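Stenenar Kitchen Kit

The Stenenar Kitchen Kit is a tabletop training package for small robot arms, sold by the firm of the same name from its workshop in Gastholm. It brings together a set of practice tasks drawn from ordinary cooking and laying of tables, the props needed to carry them out, and a yearly service under which the firm sets up the arm, checks it over and helps the buyer teach it new jobs. The kit is sold without an arm of its own, and buyers are expected to supply one or to hire one through the service.

Background

Stenenar began as a repair shop for bakery machinery, and a good deal of that homely beginning can still be felt in the kit, which has a fondness for food that other packages of its sort rather lack. The first version was put together for a single customer, the catering college at Banderau, whose teachers wanted something their students could gather round and enjoy as well as learn from. It was a modest affair, with a cloth, a few coloured blocks and some pretend fruit, but it was so well liked that the firm tidied it up and put it on general sale the following spring.

Contents

The present kit holds seven tasks, each with its own printed card, its props and a short set of recorded movements to start from. The easiest asks the arm to pick up a block and put it down again somewhere else. The steamer task, which has become the best known of them all, asks for dumplings to be moved in and out of a round bamboo basket, and it is a good deal harder than it sounds. The rim of the basket gets in the way of the fingers, the dumplings like to lie close together, and a crimped edge gives a gripper very little to hold on to - a cook's hand manages all this without a thought, and it is a lovely lesson in how clever hands are!

The props come packed in a shallow crate along with a gridded cloth. The grid is there to help people put everything back in the same place between one try and the next, though the firm's own handbook cheerfully suggests muddling things up once the arm has got the hang of the first layout.

The service

Buyers who take the yearly service receive a visit at the start, during which the arm is fixed down, its cables are tidied and the gripper is set to a gentle squeeze. After that there is help by telephone on weekday mornings, and worn props are replaced without charge. A new task generally takes roughly 30 guided tries before the arm can be left to attempt it alone, and the firm asks for 56 in the case of the steamer, which it freely admits is the fussy one of the family.

A smaller package called Zhuravel, aimed at evening classes and clubs, leaves out the service and carries fewer tasks. Its cards are written in the same friendly manner, and owners may move up to the full kit later by paying the difference in price.

Reception

The kit has been warmly received on the whole, particularly by teachers, who praise the plain wording of the cards and the patience of the people on the telephone. Complaints have mostly been to do with the cloth, which creases when folded and does not care for being ironed, and with the price of the yearly service, which some smaller schools have found hard to meet.

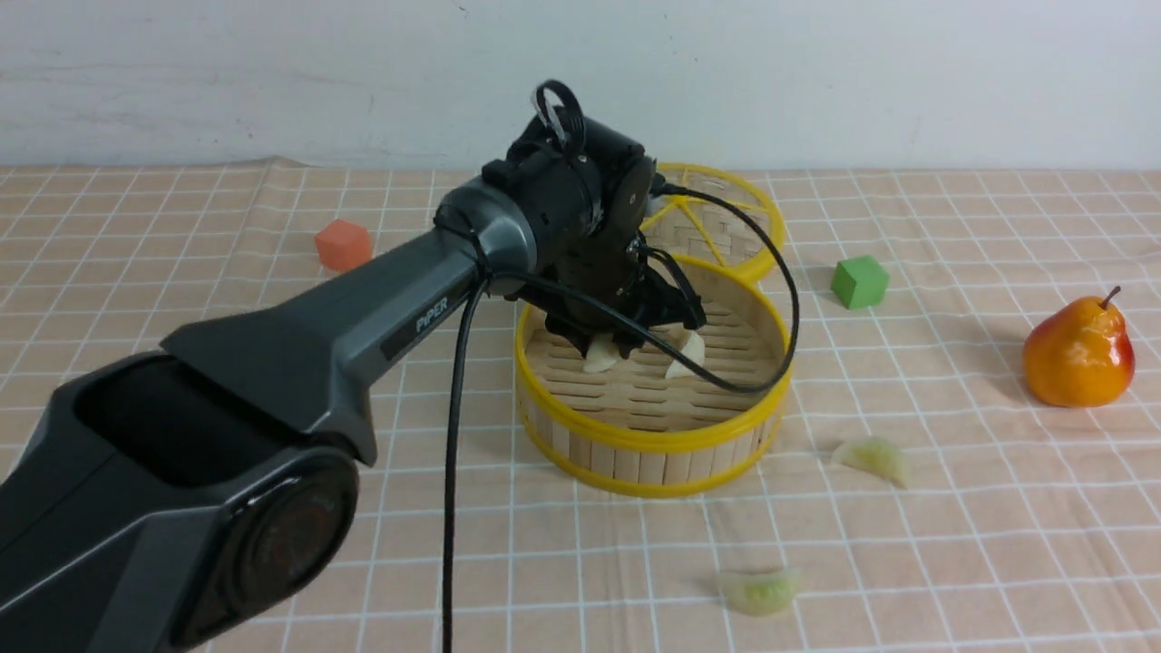
Reader's note: We have had the full kit in Banderau for seven months now, and I would add that the steamer card really ought to be left until last. We tried it in our first week and it put people off, whereas the block tasks had everyone cheering by teatime. The telephone help was every bit as kind as the article says, but do ring before ten if you can - it gets busy after that.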